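Cahiers > Atelier Ullum > Plan de travail

Mai, fin de matinée

Super séance sur la grande surface gris taupe ! On voulait des repères francs avant d'étaler les pièces du lot Yimer, et le ruban de masquage bleu se lit vraiment bien sur ce fond mat. Pose à main levée, environ 12 minutes avec Ľubica Zeman. La croix n'est pas d'équerre – la bande horizontale descend un peu vers la droite – mais pour trier par zones, ça me va très bien.

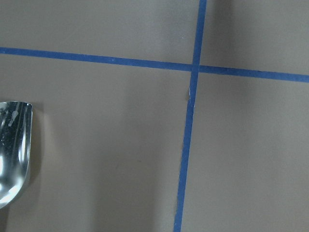

À reprendre

– Vérifier le petit point blanchâtre contre la bande verticale, juste sous le croisement : coin de ruban ou poussière ?
– Bords un peu irréguliers par endroits, couper au cutter.
– Grandes pièces en bas à gauche, c'est la zone la plus large.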